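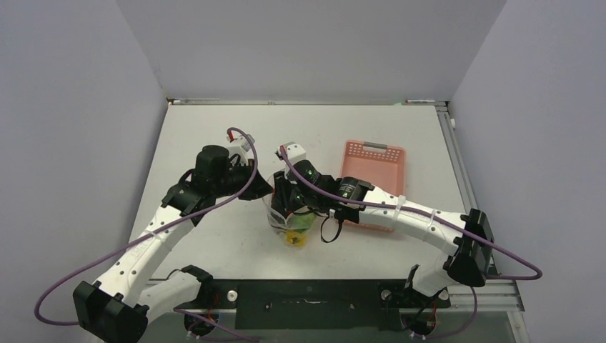 Vimance: single versions against album versions on Coşkun

Last updated: November 15, 2025

Vimance put out four tracks ahead of Coşkun, and all four reappear on the album under the same titles. The streaming services treat each pair as one recording. They aren't the same. I bought the singles as 24-bit files on release and the album in the same format in September, lined them up in an editor, and took notes on where they diverge.

The method is simple. Import both files at their native sample rate, align on the first transient, match the gain by integrated loudness, invert one, and listen to what's left. An identical master cancels to silence. A remaster of the same mix leaves a thin residue of whatever the limiter and EQ changed. A new mix leaves recognizable parts at full level, and the whole thing drifts if the edit is different.

"Vestutham" is the easy one. The album version runs 25 seconds longer, all of it after the final chorus, where the single fades and the album carries the synth bass into the next track. Up to the start of the fade the residue is limiter activity and nothing else. If you have the single in a playlist you're missing the outro and that's it.

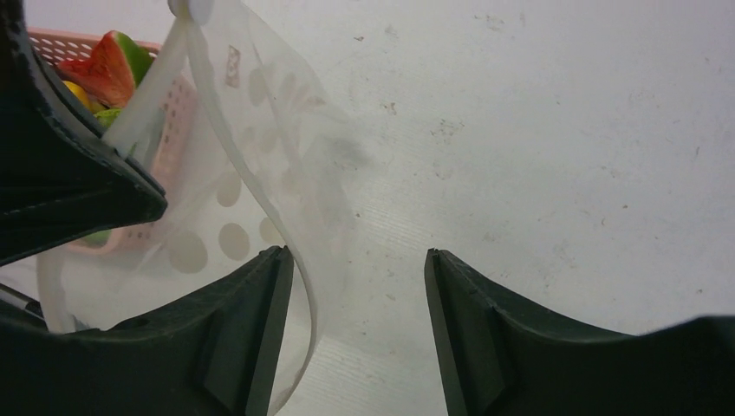 The second single is a different mix. The lead vocal cancels almost completely and the backing vocals don't, which means they were moved after the single went out. On the single they sit wide and low. On the album they've been pulled toward the centre, with a shorter reverb, and the second verse picks up a harmony that wasn't there before. The kick also has less going on below 200 Hz. I prefer the single here, mostly for the low end.

The third single nulls cleanly apart from the intro, where the album drops the count-in. The fourth has the same arrangement at a lower level, and the choruses keep more of their peaks. It's the one case where I'd call the album version plainly better. The hi-hats on the single had a papery quality that I had blamed on my headphones.
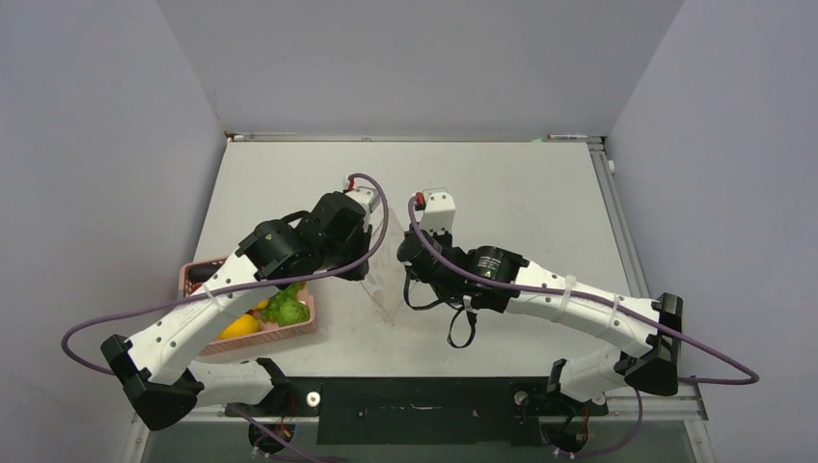 The vinyl

Baltik pressed a limited run of 200 for the mailing list, on black, with the standard edition following on the same weight and a different sleeve. My copy is from the limited run. The matrix etchings are legible and the side break falls after "Vestutham", so the segue that adds the extra length on the digital album gets cut short by the run-out. It fades a few bars into the bass. I'd have put the break one track earlier, but that would make side B long enough to cost some level.

Surface noise is low. There's one soft tick in the lead-in of side B that survives cleaning, and I haven't compared another copy. The backing vocals on the second single match the album mix, so the single mix remains digital only.

Tagging

Most library software will merge the singles into the album if you let it match on title and artist. I keep them apart by adding "single mix" or "single edit" to the title field and leaving the album field as the single's own name. The catalogue numbers Baltik supplies in the metadata are consistent across all the releases, so sorting on those works too. Check the ISRCs before relying on them, though: the second single and its album counterpart share a code despite being different mixes, and a scanner that goes by ISRC will flag one as a duplicate.

I still have to run the instrumental files, which came as a bonus with the album download and seem to use the album mixes throughout. Notes on those will go under this post.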